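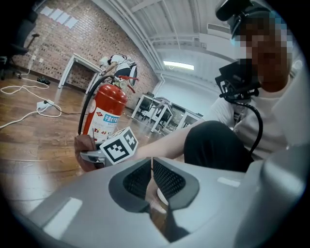
Pumora: Harbour Puzzle Game for Android

Pumora is a calm puzzle game about a small harbour town with the name Jultstead. You move the boats, open the way to the pier and bring every cargo to the right shop. It is made by Vandell and you can play it without internet connection.

Price: free, with optional full version
Size: 44 MB
Current version: 2
Last update: October 6, 2024
Players: one, or two on the same phone
Languages: English, Thai, German

About the game

The rules are easy to learn. Each boat can go only forward or back, and the water is narrow. In the first levels you have three or four boats, later there are many more, and also bridges which open only when the tide is high. There is no timer. You can leave a level in the middle and come back to it the next day, and all the boats will be in the same place.

The game has now 1,253 levels. Most of them are built by hand by our level designer, Mayuree Khamphan, who also draws the shop signs. If a level is too difficult, you can skip it and you will not lose any stars.

For two players there is the Thongdee Market mode. One player moves the boats and the other one takes the orders in the market. You hold the phone between you, so a bigger screen is more comfortable - on a small phone the order cards are quite close together. 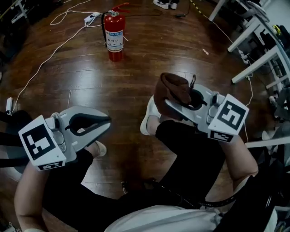
What is new in version 2

- Night levels, with lamps that you must light before the boats can move
- Undo button now goes back to the start of the level
- Larger letters in the menu
- Saved games can be copied to a new phone
- Fixed the error where the green ferry stayed under the bridge

Free and full version

In the free version you can play all levels of the old harbour, and a short advertisement is shown after every fifth level. The full version removes the advertisements and opens the Thongdee Market mode. You pay one time only. If you bought the full version before July, the night levels are already included.

How to install

Open the store on your phone, search for Pumora and choose the game from Vandell. If you have the older version, please do not delete it first, as your saved stars will be deleted too. Just press Update.

Ratings

4 of 5 stars, from 2,196 players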